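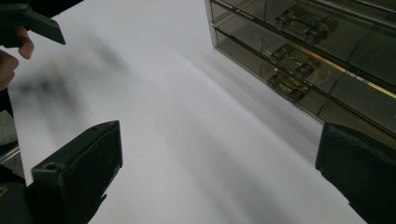
**HOUSEHOLD PROGRAMS › PROGRESS REPORTS**

## Paper at Home, Clostley and Tirton: second progress report

Prepared for the Kandetik small grants panel by Martti Sjöberg, Aug 9, 2020

The short version is that the project is on budget, slightly behind on its home visits, and less convincing to me than it was when I co-wrote the application. I've set out below what we have done with the money, what the early material seems to show, and where I think our original claims were too generous. Hortensia Nina has read this report and disagrees with parts of the third section. Her view is included there.

### What was funded

The grant pays for a trial of simple paperwork systems in the homes of older residents living alone. The application argued that missed bills, lapsed concession cards and lost referral letters were largely a storage problem, and that a starter pack with a bit of coaching would reduce them. Each pack holds a small drawer organiser, a set of sticky labels, a wall calendar and a booklet in large print. Participants choose what goes where. A coach rings them after the pack arrives and visits if they would like that.

The comparison was meant to be with residents who received only the booklet. I say "meant to be" for reasons I'll come to.

### Progress against the plan

We posted 300 invitations using the mailing lists of the two neighbourhood centres, and received 262 replies. I was surprised by that and I'd ask the panel not to read too much into it. The invitation went out in the same envelope as the centres' winter newsletter, which included a form people had to send back anyway to keep their home library delivery. A good share of the replies were ticks in a box by people who were already holding a pen. When coaches rang, plenty of residents had no memory of ticking anything, and quite a few thought we were from the electricity company.

Packs have gone out to everyone in the Clostley group. Tirton was later because the first carton of calendars arrived with the public holidays for the wrong state. The supplier replaced them at no cost to the grant, but it took most of a month and the coaches had already been trained on a script that told people to "turn to the calendar in your pack".

Home visits stopped in March and have only partly resumed. We moved to phone coaching, which wasn't in the plan. Some coaches like it better. My own impression, from sitting in on calls with permission, is that it's very hard to help somebody sort a pile of paper you can't see. One call I listened to went on for most of an hour while a very patient woman read out the top line of every letter in a biscuit tin. She said at the end that it had been a lovely chat. The tin, as far as I know, is as it was.

Seven residents have withdrawn. Two moved in with family, and the rest told us in various ways that they already had a system and didn't care for ours.

### What the early material shows, and what it doesn't

Participants like the packs. The feedback cards are warm, occasionally effusive, and I don't doubt they are sincere. The trouble is that liking a free set of drawers tells us very little about whether a rates notice gets paid. We asked whether the pack was "useful" and nearly everybody said yes. I'd have said yes too. It was a poor question and it was mine.

The stronger-looking result is in the follow-up calls, where residents in the Clostley group reported fewer missed bills than they had at the start. I would like this to be true. There are at least three other explanations for it, and we can't rule out any of them with what we have:

- Several utilities paused late notices and disconnections from autumn. If no reminder comes, people don't think of a bill as missed.
- Adult children have been ringing more often, by all accounts, and a number of them have quietly moved their parents' accounts to direct debit.
- People who have been posted a gift and rung by a pleasant person may prefer not to tell that person that things are still a mess.

The booklet-only group can't help us much here. It was supposed to be drawn at random, but one of the centres let people choose, on the grounds that it seemed unkind not to. Those who asked for the booklet alone were mostly the ones who already kept their papers in order. I found their filing described in the notes as "immaculate", "colour-coded" and, in one case, "intimidating".

Hortensia's position is that I'm applying a standard the project was never designed to meet. She points out that the grant is small, that the residents are glad of the contact, and that coaches have picked up real problems along the way, among them an unclaimed heating rebate and a specialist appointment that had been rescheduled by letter without the resident noticing. All of that is right. My answer is that those problems were found by a person asking questions over the phone. The same thing might have happened with no pack at all, and if so the panel should know it before anyone proposes a larger round.

### The label question

The application made a good deal of the Shin labels, which use a symbol as well as a word so that people with failing sight or limited English can use them. I was sceptical at the time and I still am, though a little less than I was. In Tirton the symbols have been popular with residents who read mainly in Italian or Greek. Elsewhere people tend to write over them. The envelope symbol, intended for "letters to answer", has been taken to mean stamps, cash, and birthday cards. One resident has used the house symbol for everything, with the sensible argument that all of it is to do with the house.

We haven't spent anything further on labels beyond the first print run and I don't intend to until we know whether they do anything a strip of masking tape wouldn't.

### Money

Spending is within the approved amounts. Postage ran over, mostly on account of the calendars being sent separately in Tirton. Travel is well under. With your agreement I would like to move the unspent travel money across to coaching hours, and I've attached the transfer form. I haven't included the value of coaches' unpaid time as a contribution from us, although the reporting template invites it. The figure would look impressive and I have no reliable way of working it out.

### What we will change

From here to the final report in November we propose to stop asking people whether the pack is useful. Coaches will instead ask the resident to find one particular item while they're on the phone, say a current concession card or the most recent water bill, and will note whether it turned up during the call. It's a crude measure. It is at least something that happens and can be written down, and it doesn't depend on anybody being polite.

We'd also like to ring the Tirton residents whose packs are still to be opened — there are more of these than I would like — and find out why before offering any help. My guess is that for some of them the box is one more thing to deal with. A woman in one of the units behind the bowls club told her coach that she had put it in the spare room "with the other things I've been sent to get organised".

### Decisions we need from the panel

1. Approval to move unspent travel funds to coaching hours.
2. Agreement to drop the booklet-only comparison from the final report, or advice on how you would like it presented given how the group was formed.
3. An indication of whether a phone-only version would be eligible for a later round. Hortensia would like to draft one. I would like to see the November results first, and I've told her so.

The coaching notes can be read at the Clostley centre by arrangement. Names have been removed, and the handwriting is variable.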